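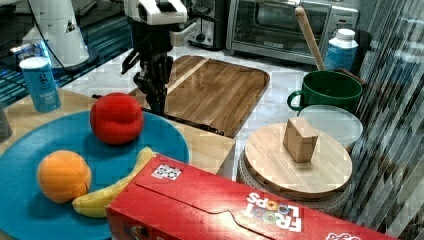

[Manipulation] Re: Fedham results, kitchen tasks

Dear Soudabeh, dear all,

On 21/06/2026 Soudabeh Bakhtiari wrote:
> Did the policy see the fruit and the blue plate in training?
> And is 377 the number of demos or of trials?

377 is the number of demos. The plate was in the training data, the apple and the banana also. The orange and the cereal box are new. We trained for 2000 steps, always on one arm.

The grasp on the apple is good when the fingers come straight down. With the box lying over the plate, the policy needs up to 2 more attempts, and I do not yet understand the reason. I will send the table for Badavent in September.

Kind regards,
Setareh Bahrami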